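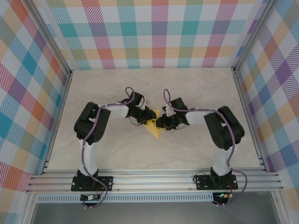 Zutico adds tartan range to sample bay program

Print this article | E-mail this article

Last updated: 2019-07-02
Reading time: 3 minutes

Zutico has extended its line of printed wall coverings for small enclosures with a group of multicolor plaids, the company said in a notice to its trade customers. The plaids join the plain and striped papers introduced in January and are sold in the same panel sizes.

The coverings are meant for display cases, light tents, test bays and similar boxes built on aluminum extrusion, where the inside faces are visible and have to be changed from time to time. A standard set covers three walls, leaving the front open. The floor is ordered separately and comes in plain, woodgrain or marble-textured finishes, the last in a pale cream with light gray veining.

Patterns within a set do not have to match. The first plaid set combines a back wall in white, pink, magenta, teal, orange, lavender and pale green with a left wall weighted toward blue and turquoise and a right wall in purple, blue, pink and yellow-orange checks. Zutico describes the combination as a high-variation set and lists it apart from its single-pattern sets, which carry one print across all three walls.

Panels are printed on a matte paper with a weight of 300 grams per square meter. The company said the matte face was chosen to limit glare from overhead lights. A gloss version was tested at its Kitwood plant and dropped after the coating showed hairline marks at the folds.

Mounting is by repositionable strip along the top and bottom edges. The vertical edges are left free and sit behind the corner posts, so that a wall can be pulled and replaced without loosening the extrusion. Zutico rates the strip for 50 changes. Replacement strip is sold by the roll and will fit panels bought before the plaid range was introduced.

Registration at the corners remains the main limit of the system. Because the walls are cut as separate sheets, a check or diagonal that runs to the edge of one panel will not line up with the next unless both are trimmed by hand. The company does not offer factory matching on the plaids -- the repeat differs from print to print -- and advises customers who need a continuous pattern to stay with the stripes.

Lecomte, which distributes the coverings to schools and workshops, said it would stock 19 of the new prints. The remainder will be made to order. Orders placed through Lecomte ship flat, with a sheet of backing board between panels. Rolled shipment was discontinued after customers reported that the paper would not lie flat against the wall.

Trornora, a maker of bench enclosures, has approved the panels for use in its open-front models. Its approval covers the walls only. The marble-textured floor is 2 millimeters thick and raises the working surface by that amount, and Trornora asks owners to check the height of anything fixed to the front rail before laying it. Existing floor sheets should be taken out first. Stacking one sheet on another is not covered.

Cleaning instructions are unchanged from the earlier papers. Dust may be removed with a dry cloth or soft brush. Water and solvent cleaners will lift the print. The floor sheet has a sealed face and may be wiped with a damp cloth, provided the cut edges are kept dry.

Sample cards for the plaids are available now from Zutico and from Lecomte. Each card shows the print at full scale, along with a reduced view of the complete repeat. Prices for the panels are the same as for the striped range.

Print this article | E-mail this article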